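# About the Kubo Cell

Kubo is a two-arm laundry handling cell built in a shared workshop in Jinville. The build began in July as a side project of the workshop's electronics group, and it is still a side project. Work is limited to garments: picking up, spreading, hanging between grippers, folding.

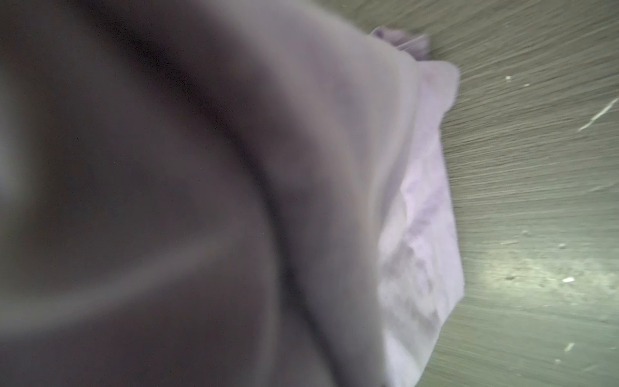 The enclosure is aluminum extrusion, cut and squared on site. Drawings are kept under the name Plendura, after an earlier bench that supplied part of the stock. Revision 5 is current.
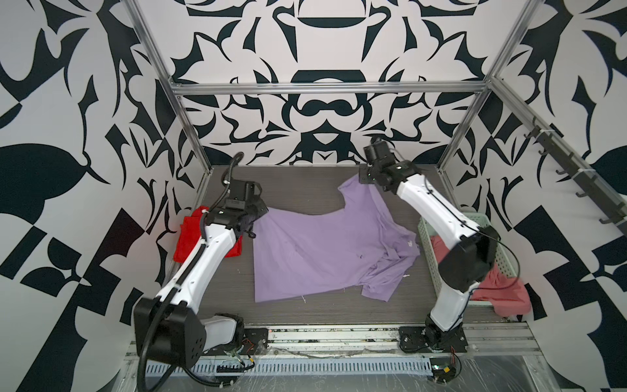

Each arm has its own gripper and wrist camera. Calibration takes roughly 20 minutes and is repeated after any change to the mounts. Cable routing has been redone twice and will be redone again. 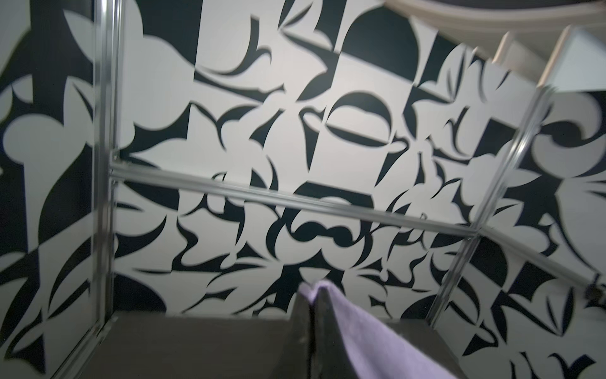

The control software is written by members. Grasp logs are reviewed by hand before any parameter is changed, and T-shirts remain the reference garment for all tests. The test list has 49 entries, most of them short. 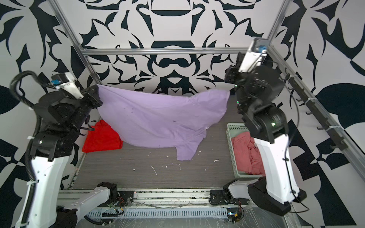

Membership is open to residents of Jinville and Kotmont. New members complete 2 supervised sessions before running the arms alone. Tools stay in the workshop. Drawings and wiring notes can be copied at the front desk.

Page last revised March 12, 2019.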